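Giving up the car, ten months on

January 22, 2023

We sold the car last March. It was a grey estate with 122 thousand miles on it and a back door that only opened from the outside, and the man who bought it wanted it for parts. I said then that I'd write something once we had been through a winter without it. We are most of the way through one now.

The reason was money. The garage in Grasville wanted 608 pounds for the clutch, and the insurance was due the same month. Mateja and I added it up on the back of the renewal letter and decided to see how long we could last with the bus and two bicycles.

The bus is the 37. It goes past the end of our road and into town by way of the hospital, and it is fine until early evening. After that it runs once an hour, and the last one back leaves before most films have finished. I have got used to looking at the clock in other people's houses. Leonie usually offers me a lift and I usually take it, so I can't claim I have stopped using cars. I use hers.

Work was easier than I expected. I cycle when it's dry and take the bus when it isn't. The hill past the reservoir was horrible for the first few weeks and then it was only a hill. I bought proper waterproof trousers in the autumn after trying to manage with the cheap ones, which leaked at the knees.

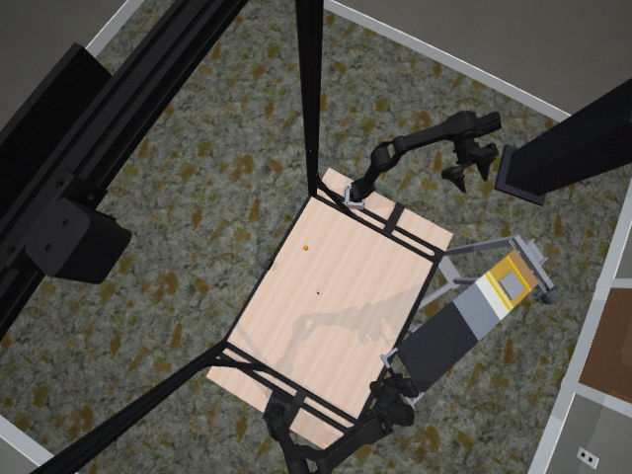 Shopping took longer to sort out. We used to do one large shop a fortnight and fill the boot. Now I stop on the way home three or four times a week and buy what fits in two panniers. We throw less food away. We also spend more on bread and cheese, as the shop nearest the bus stop is not the cheap one. Cat litter and potatoes are the worst things to carry. I get the litter delivered.

The one real problem has been my mother. She lives 40 minutes away by road and there is no sensible way of doing it by public transport. It takes two buses and a train, and on Sundays the second bus doesn't run at all. I hired a car for her birthday and again at Christmas. I have also missed visits I would have made before, and she has noticed.

As for the money, I kept a rough tally in a notebook. Taking off bus fares, the two hire cars, a new back wheel and the trousers, we are some 1000 pounds better off than if we had kept it, and that is without the clutch. I thought it would be more. Train tickets ate a good part of it.

Christos asked me at new year whether we would buy another one. I said not before the summer. If my mother's hip gets worse we may have to think again, and I have been looking at small second-hand ones online in the evenings, which Mateja says is a bad sign.

Next job is the brakes on her bike. The front one squeals all the way down the hill.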